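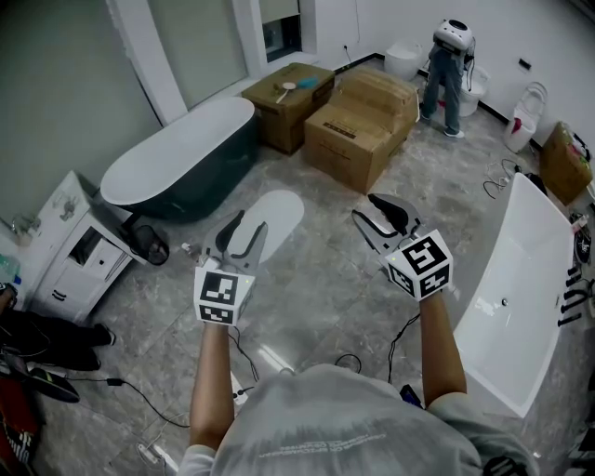
Slide 1 - the bathroom room, grippers in hand

Okay, hi everyone. (Wait for the latecomers, then start.) I run the training floor at Grerero and I used to clean for a living, so I'm going to talk about automation from the mop end of things!

How the job changed
- Our crew used to be cleaners. In March 44 of them moved over to recording work with the Stilari project.
- You hold a gripper in each hand and do the job you already know, and the marker cubes let the software track where your hands went.
- Everyone's shoulders got sore in week one. We shortened the shifts and I wish we'd done it sooner.
- 399 good recordings so far for tub wiping, 69 for toilets. Toilets are hard - pause for the laugh.

What people tell me
- They like being asked how a thing should be done. After years of being handed a checklist, that's a big one.
- They also ask if they're training their own replacement. I don't dodge it. I say I don't know, and then I tell them what's in the Liao agreement about hours and retraining.

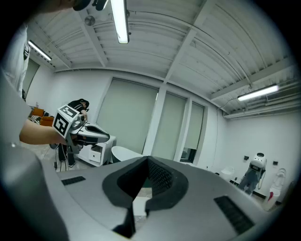 Where the worry sits
- Pay grade. Recording work still has no proper category, so we're paid as cleaners with an allowance.
- Who gets picked for the Brella pilot. Read out the rule, it's on the handout.
- Then questions, and leave ten minutes for them.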